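Section 2. Planning and Budgeting a Two-Arm Bench Cell

Complete this section before you send a purchase request. Installation starts in Section 3 and assumes that the items listed in steps 1 to 13 are on site.

2.1 Bench and floor space

1. Measure the room and mark where the bench will stand. Allow for both arm bases, the operator, and one desk for the person running the software.
2. Choose a bench with a flat, plain top. A seam between two panels is acceptable if both sides are level.
3. Order the bench first. Zalby quotes longer lead times for benches than for arms.

Note: Wrist cameras see past the bench to whatever is behind it. If your project needs a plain background, add screens to the request now. 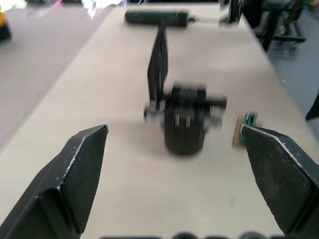
Figure 2-1. Wrist camera view down the bench, fingers apart.

2.2 Arms, grippers and spares

4. Request two arms of the same model. Mixed pairs need separate mounting plates and a second set of spares.
5. Request one gripper per arm and one spare set of fingers per gripper. Fingers are wear parts. Scuffed edges are normal in use, but a finger that is bent or cracked must be replaced.
6. Mark one arm with a colored band before first use and write the color on the asset form. Left and right are easily confused once the cables are run.
7. Budget for cable. Each arm needs enough slack to reach the middle of the bench without pulling on the connector at the gripper housing.

CAUTION: Do not shorten the supplied arm cables to tidy the bench. Repairs to shortened cables are not covered by the Hesix service plan.

Large loops beside the arm base are acceptable as long as they stay clear of the joints through the full range of motion. Check this with the power off.

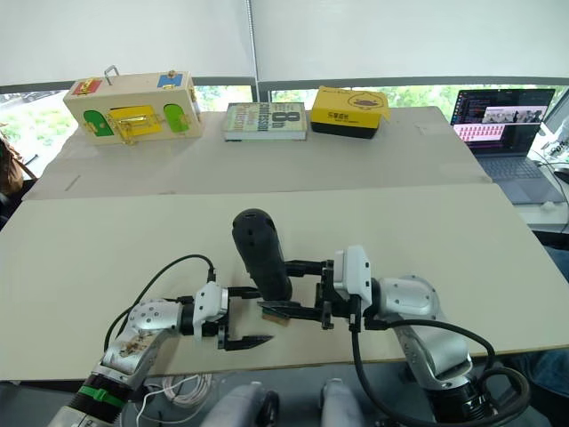 Turura Automation Lab | Equipment Planning Group

2.3 Work objects

8. List the objects the arms will handle in the first month. Include at least one hand tool, one item with small latches or doors, and one light carton.
9. Buy hand tools in pairs. A two-arm task often stops when a single tool goes flat or is dropped, and a second cordless screwdriver costs far less than a lost afternoon.
10. Check the diameter of each tool against the gripper opening given in the Hesix data sheet. Measure at the grip and again at the collar.

Tools and other work objects are charged to consumables, code 1416. Do not put them on the same line as the arms. Finance will return the form.

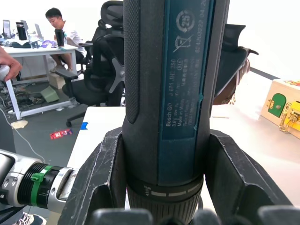 Items under the 100 dollar limit can be bought on the lab card without a quote. Anything over 2000 dollars needs two written quotes, and one of them should come from Domínguez if they stock the part. Keep the quotes with the request until the order closes.

2.4 People and seating

11. Plan for two people per session: one at the bench with the controller and one at the desk. Both positions need power outlets.
12. Count the chairs already in the room before ordering more. Chairs left between the desk and the bench take up the space the operator needs to step back.

CAUTION: Route floor cables away from the operator's standing position. Include cable covers in the first order. 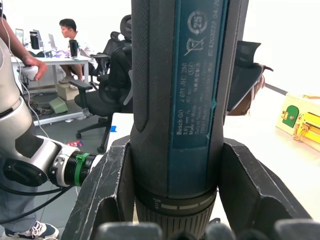

13. Add up the request by group: bench, arms and grippers, cables and covers, work objects, furniture. Enter each total on the planning form.

Note: Leave the service plan off the first form. Hesix bills it separately, starting when the arms are registered, and it has its own approval.

Send the completed form to the Equipment Planning Group by noon on Tuesday to be included in that week's review. Forms received later are held for the next one. If the room is changed after approval, repeat steps 1 and 2 and send the new measurements with the original form number.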